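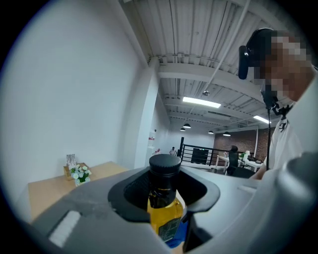
Figure 6. Bottle with ridged black screw cap, closed and upright.

6 Topping up the oil reservoir

Applies to the Vitale benchtop sewing head and the Cladthorpe stand. Read section 2 before removing any cover.

CAUTION: Switch off at the wall and wait 30 seconds for the motor to stop. Do not rely on the foot pedal.

6.1 Checking the level

1. Raise the needle to its highest position and lift the presser foot.
2. Tilt the head back until it rests on the support post.
3. Read the level against the two marks in the sump. Oil at or above the lower mark needs no topping up.

Note - a reading taken with the head partly tilted will be low.

6.2 Adding oil

1. Wipe the filler neck with a lint-free cloth.
2. Pour slowly, up to 95 mL from a dry sump. Stop at the upper mark.
3. Close the bottle and store it upright, away from heaters and direct sun.
4. Lower the head with both hands. Keep fingers clear of the hinge.
5. Run the machine unthreaded at low speed for 2 minutes, then stitch scrap fabric until no oil marks show.

CAUTION: Do not use cooking oil, motor oil or penetrating spray. These leave a gum on the hook race and will discolour light fabrics.

Note - if the sight window stays dry while running, the pump filter is blocked. See section 9.

6.3 Disposal

Drain old oil into a sealed, labelled container and take it to a licensed oil recycling centre. Do not pour it down the sink.

Revised July. Procedure checked by F. Mandagi, Jallville workshop.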